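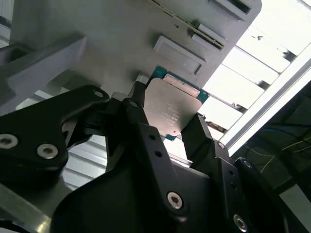 A computer processor held by a black gripper against a light grey panel.

Vergara drops minimum guest count for weekday weddings

Friday, July 10, 2026

The Vergara reception hall in Burnthorpe has removed the minimum guest count on weddings held from Monday to Thursday. The change applies to new bookings only. Couples who have already signed keep the terms in their contract, including the price per head.

Weekday bookings previously carried a minimum of 300 guests, the same figure used for Saturdays. Venue manager Renata Fuentealba said most weekday enquiries were for far smaller parties and were being turned away at the first phone call.

Under the new terms, a weekday booking is charged as a flat room fee of $3,184 plus catering per guest. The fee covers the main hall, the courtyard, tables, chairs and standard linen. It does not cover flowers, music or the celebrant. Ceremonies may be held in the courtyard or in the hall – the choice must be confirmed 14 days before the date, along with the final guest list.

Access for suppliers begins at 9 am. Amplified music must end at 10.30 pm on weekdays, an hour earlier than on Saturdays, and the building must be cleared by 11.30 pm. Candles are allowed on tables if enclosed in glass. Confetti is limited to dried petals and may be used in the courtyard only.

Catering will continue to be supplied by Pastar, the hall's contracted kitchen. Head of events Osian Nicholas said the weekday menu would be the same as the weekend one, with the exception of the carving station. Outside caterers are not permitted, although a cake from another supplier may be brought in at no charge.

Photographers no longer need to register in advance. Drones remain prohibited over the courtyard and car park.

Saturday and Sunday terms are unchanged. The hall is closed to weddings for the last two weeks of December. Site visits are by appointment and take place on weekday afternoons.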